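Residency diary, Vadley Reading Room
April

2 comments 13 shares

The Reading Room opened at the usual hour and the morning was given over to the parish correspondence. Birutė Krūmiņa has now completed her review of the second series, and her recommendation is that the letters be kept in their original bundles. I have accepted this. The Yilma family papers, which were to have been delivered before noon, did not arrive – the carrier has been asked to confirm a new time.

The catalogue stands at a little under 3,000 entries. Progress is slower than the plan allowed, chiefly on account of the handwriting in the mill accounts, where two clerks used the same initials. It was agreed that doubtful cases should be entered under both names and marked for later checking.

Correspondence was received from Hollix concerning the replacement shelving. The quotation is higher than expected and has been sent back with a request for the delivery charge to be shown separately. The Umix invoice for acid-free folders was approved. 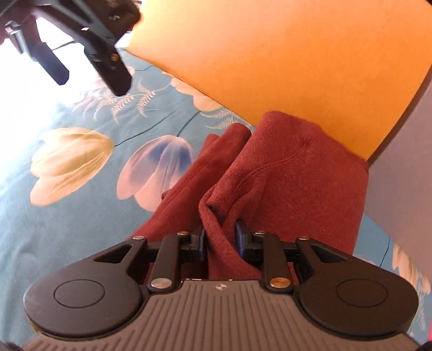
Evening

The public talk on the mill schools began at seven. Questions were mostly about attendance registers, and one visitor offered the loan of a slate and a prize book from her grandmother's time. Her details have been taken. The building was locked at 10.

Share 13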